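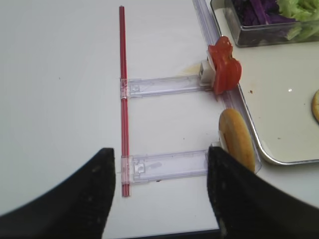

The Lunch Bet

Braulio bet me 2 dollars I couldn't run the Kokix lunch counter alone until closing. I said make it 21, like an idiot!

By noon my uncle Melquiades was at the door, singing, and wanting bread.
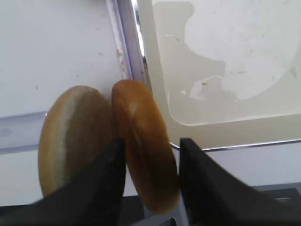
Golden brown, side by side

"Kusham's bakery does it better," he said - then asked for more. I charged him double and he tipped me a button.
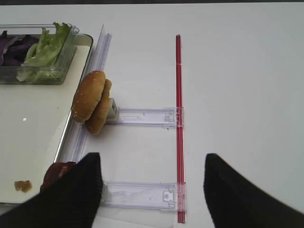

Purple cabbage and lettuce

I still have that button. Braulio still owes me.

We use cookies. Accept

Comments (2)

Erico: Ha, my uncle to a T.

Mendoza: Pay her, Braulio!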